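Serska Foods Brings Slow-Smoked Brisket Sauce and Three Rubs to Home Cooks

12 Shares

A family barbecue sauce that started in a church parking lot will be on store shelves this February

MAGALHÃES, February - Serska Foods, the small sauce and seasoning company started by Marama Rewi and her cousin Keegan Pirihi, is happy to announce the launch of its first full line of barbecue products for the home cook. The line, called Etska, includes a slow-smoked brisket sauce, three dry rubs and a vinegar mop for anyone who likes to tend a fire all afternoon and have something to do with their hands while they wait.

If you have ever eaten at one of the Serska weekend stands, you already know the brisket sauce. It is the dark one in the squeeze bottle, the one people kept asking to take home in paper coffee cups with a bit of foil over the top. For years the answer was a friendly no, as the sauce was made in one big pot and the pot was usually empty by two in the afternoon. Now the answer is yes, and Marama says she could not be more pleased to give it.

"I must have said sorry to half the county," said Marama Rewi, who still cooks most of the test batches herself. "People would come up with their own jars, clean ones, with the lids and everything, and I had to send them off with nothing in them. It got to where I dreaded seeing a jar. So the first thing we did when we had real bottles in our hands was call some of those folks up and tell them to come by."

The recipe goes back to Marama's grandmother, who cooked for shearing crews and believed that a sauce ought to be able to stand up to smoke without shouting over it. She used molasses, black coffee, cider vinegar, onions cooked down until they were nearly jam, and a good deal more black pepper than you might expect. Marama added smoked tomatoes when she and Keegan began cooking for the public, and that is the way it has stayed. The onions are still cooked down slowly, which takes most of a morning, and the tomatoes spend four hours over oak before they go anywhere near the kettle.

Getting from one pot to a proper production kettle took longer than either cousin had planned on. They made 66 test batches over two winters, and Keegan kept a notebook on every one of them. Some were too sweet and some were too thin, and one early batch set up so firm that it had to be cut with a butter knife (the dog was interested, but the dog was not allowed). Batch 41 was close enough that they served it at Keegan's wedding, and there are still people in the family who will tell you that 41 was the best of the lot and that everything since has been a mistake.

"My wife is one of them," said Keegan Pirihi. "She has three jars of it in the back of our freezer with masking tape on the lids, and I am not to touch them."

The Etska Rubs

The three rubs were developed with Nighat Malik, a longtime spice buyer and a dear friend of the company, who first met the cousins when she stopped for lunch at their stand and ended up staying until dark talking about cumin. She has been part of Serska ever since, and her hand is in everything that comes in a shaker.

Etska Number One is a plain salt and pepper rub with a little garlic, made coarse for brisket and beef ribs. Etska Red is built on sweet paprika and brown sugar and is meant for pork shoulder, although it is awfully good on roasted carrots too. Etska Green is the one Nighat calls her own. It has toasted coriander, cumin, dried mint and a bit of green chili, and she developed it for lamb and for chicken thighs cooked over a hot fire.

"I grew up with lamb on the grill, and when I moved here I could find a hundred rubs for pork and hardly one for lamb," said Nighat Malik. "I wanted something that smelled like my mother's back step in the summer. We toast the seeds whole and grind them the same day. My advice is to put it on early, let the meat sit while you get the coals ready, and then leave the lid alone. People lift the lid too much! I do it myself."

All three rubs are made without fillers or anticaking agents, so they may clump a little in damp weather. A firm tap on the counter takes care of it.

A First Run of 4000 Bottles

The first run of brisket sauce comes to 4000 bottles, filled at the company's new kitchen on the edge of town. The kitchen is in the old Evis bakery building, which many local readers will remember for its cinnamon loaves and for the painted rooster over the side door. The ovens are gone, but the rooster has been kept and given a fresh coat of paint, and the side door is where visitors should knock if they come by to pick up an order.

Masanobu Kawaguchi, who ran restaurant kitchens for many years before joining the company, oversees cooking and bottling. He tastes from every kettle, morning and afternoon, with a piece of plain white bread, and he will hold a kettle back if the onions are not where he wants them.

"Onions are different every month," said Masanobu Kawaguchi. "In the fall they are sweet and easy. By the end of winter they are stubborn and need more time. A recipe card can tell you how many pounds, but you have to stand there and stir and look at them. I like that part of the day very much."

Where to Find It

Etska sauce, rubs and mop will be sold at 100 independent grocers, butcher shops and hardware stores across the region, and by mail straight from the kitchen. The hardware stores were Marama's idea, as that is where most of her neighbors buy their charcoal, and she liked the thought of somebody going in for a bag of briquettes and a box of screws and coming out with supper half decided.

One of the first shops to sign on was Ellery's Meats, where the sauce will sit on the counter beside the register. Owner Warrick Ellery has been selling the cousins their brisket since their very first weekend, back when they cooked in the church parking lot on a borrowed smoker and sold sandwiches wrapped in wax paper.

"They used to come in and buy two briskets and worry over whether they could sell them both," said Warrick Ellery. "Then it was six, and then I had to start setting a whole case aside. I told Marama a long time ago that she ought to bottle that sauce, and I have been reminding her that I told her so just about every time she comes in. I'm going to keep on doing it, too."

Tastings will be held at participating shops through the spring, with brisket, pulled pork and Nighat's lamb skewers, and with roasted vegetables for those who would like them. Tastings begin at 11 a.m. and go until the food is gone. Children are welcome, and so are clean jars, which Marama has promised to fill for old time's sake for as long as the kettle holds out.

Cooking With Etska at Home

For anyone new to smoking meat, the company has put together a short set of starting points, which will also be tucked into every mail order.

1. Salt or rub the meat the night before if you can, and leave it uncovered in the refrigerator.

2. Build a smaller fire than you think you need and give it time to settle down before the meat goes on.

3. Use the vinegar mop once an hour after the outside of the meat has begun to darken.

4. Save the brisket sauce for the last half hour, or warm it in a little pan and serve it on the side.

5. Let the meat rest, wrapped in a towel, for a good long while before you slice it. Marama rests a whole brisket for two hours and uses the time to make slaw. 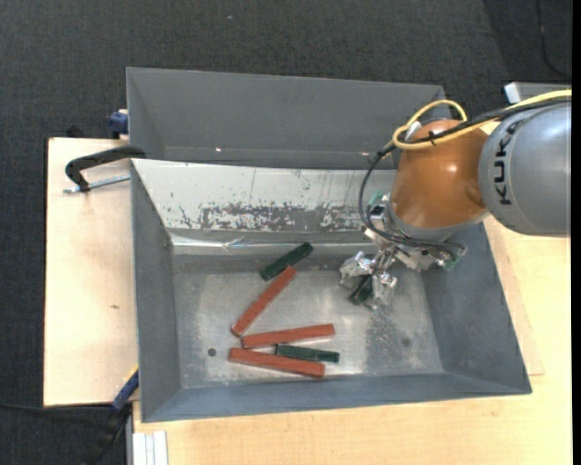

About Serska Foods

Serska Foods makes barbecue sauce, dry rubs and mops in small kettles in the old Evis bakery building in Magalhães. The company was started by cousins Marama Rewi and Keegan Pirihi, and it still runs its weekend stand from spring through the first frost. Shops that would like to carry the Etska line, and cooks with a question about a stubborn brisket, are invited to write to Keegan Pirihi at Serska Foods, P.O. Box 1416, Magalhães. He answers all the mail himself, though he asks for a little patience during rib season.

12 Shares
3 Comments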